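How to Sort and Store Mixed Bowls in a Small Kitchen

Kitchen Basics > Storage
Reading time: 3 min

Most kitchens end up with bowls from several different sets. Some stack well together and some jam, and the cupboard gets harder to use each year. The method below takes an afternoon and needs no special shelving. I used it first in a rented flat in Wernis with one wall cupboard, and have kept to it since.

1. Clear a surface

Lay a cloth or an old towel over the table before you start. It stops the bowls sliding and keeps the noise down. Take out every bowl you own, including the ones in the fridge and the one under the plant.

2. Check the base of each bowl

Turn each bowl so you can see the bottom. Look for a size in millilitres, a microwave mark and a dishwasher mark. If there is no size, fill the bowl from a measuring jug and write the figure on a bit of masking tape. Check for cracks at the same time, especially near the rim. A cracked bowl can hold screws or pegs but should not go back in with the food ones.

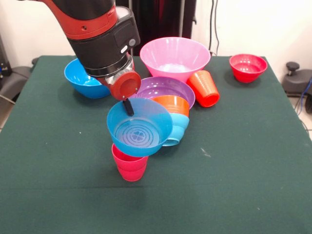
Blue bowl with ridged rings and a small clover-like mark in the bottom.

3. Group by width

Sort by the width of the rim and leave colour out of it. Two bowls of the same volume may be very different in shape, and it is the rim that decides what fits inside what. I use three groups: small for dips and eggs, medium for cereal and soup, large for mixing and salad. Anything over 2000 ml goes on the bottom shelf whatever its shape.

4. Test the stack

Put the widest bowl down first and add the next size. It should drop in and lift out with one hand. If it grips, put a sheet of kitchen paper between the two, or move one of them to another stack. Deep bowls with straight sides (my old Barbier ones are like this) nearly always grip and are better kept in a stack of their own.

Keep each stack to five or six bowls. Taller than that and you will stop using the bottom one. 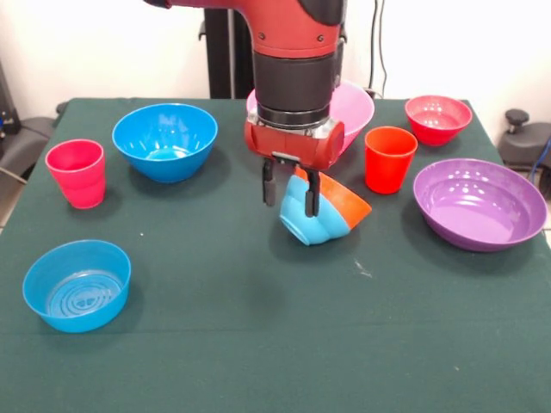 Two-tone bowl, blue outside and orange inside, with a larger pink one behind.

5. Measure the shelf

Measure the height between shelves and take off 100 mm. That is the tallest stack you should put there, as you need room for your hand. If the shelf is adjustable, move it now while the cupboard is empty. Wipe it down and let it dry before anything goes back.

6. Put them back

Everyday bowls go at chest height, near the front. Large ones go low down. Bowls you use only for parties can go on top of the cupboard in a lidded box. Lids should stand on edge in a rack or a loaf tin, sorted the same way as the bowls.

If a jammed pair will not come apart, stand the outer bowl in warm water and put cold water in the inner one. Wait a few minutes and twist gently. Do not do this with glass.

Filed under: cupboards, tableware, small spaces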